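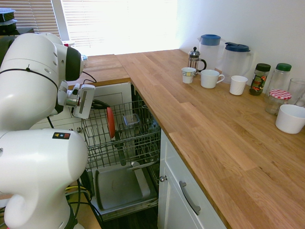
Robotics | Features

June | By Hanna Szczepańska

The dishwasher lesson, 3000 times over

Jolanta Pawlak has unloaded more plates this spring than most restaurant kitchens, and she has barely touched one of them. She does it through a white robot arm, steering it with a handheld controller while a computer records every move. Each run, from first reach to last, is one example. Her team at Tellidard wants 3000.

I spent a morning there and I could have stayed a week! The kitchen is a proper one, with an oak counter, blinds on the window and a French press by a mug. The arm stands right beside the dishwasher, so its gripper can come straight down over the open rack.

And what a tricky place a rack is. A plate standing on edge gives two flat fingers something thin to pinch, but the wires crowd in on every side. Clear plastic is harder still, as it all but vanishes on camera when the sun comes in (the team loves a sunny day for exactly that). Between runs, Bartosz Żak moves things around: a red plate one row over, a small container turned sideways, a utensil poked down through the wires.

"If I set it up the same way twice, I've wasted her time," he says.

Pawlak keeps the fumbles too, as long as she recovers from them. A slip followed by a second try teaches the system how to get out of trouble – and there is plenty of trouble in a dishwasher. On a good day she records 175 runs. Then the files go to Aleksandra Szulc, who trims the dead time and labels what was picked up.

I got to try it myself. It took me 13 attempts to lift a plate, and I cheered out loud when it came free. Szulc saved the run.

Related
Plonport tests a gripper for soft fruit
Teaching a robot to fold towels at Dramura
3 labs that share their robot data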